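I've been coordinating the newcomer English conversation class at our local library for a while now. A few things I've learned about running one, in case you're starting your own.

Book the room for longer than you need. Our class is an hour, but people arrive early to chat and stay late to ask about bus passes and dentist forms.

We had 30 names on the list in November and 24 regulars by the end of term. Shift work is the main reason people drop off. Aroha Tawhiri moved her group to 10 in the morning and got most of hers back.

Skip the textbook for the first month. Ask what people had to say in English that week and work from that – the pharmacy, the landlord, a kid's teacher.

Everyday nouns come up more than you'd expect. Mug, cup, marker, pen, lid, cap.
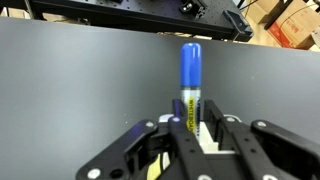
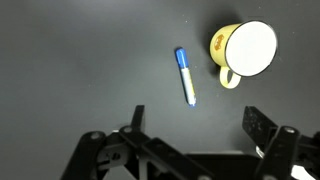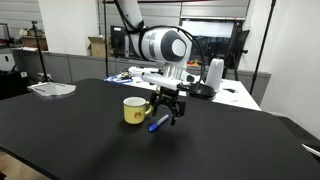
Small groups work better than pairs. In a pair, one person does all the talking. With four, the quiet ones get a turn.

Don't correct every mistake. I write down two or three and go over them at the end with no names attached.

Kamran Ghaffari runs the evening class and starts with the weather every time. I thought it was dull, then I tried it. Everyone has something to say about the weather.

Next term's sign-up sheet is at the front desk. Tea is free, bring your own biscuits.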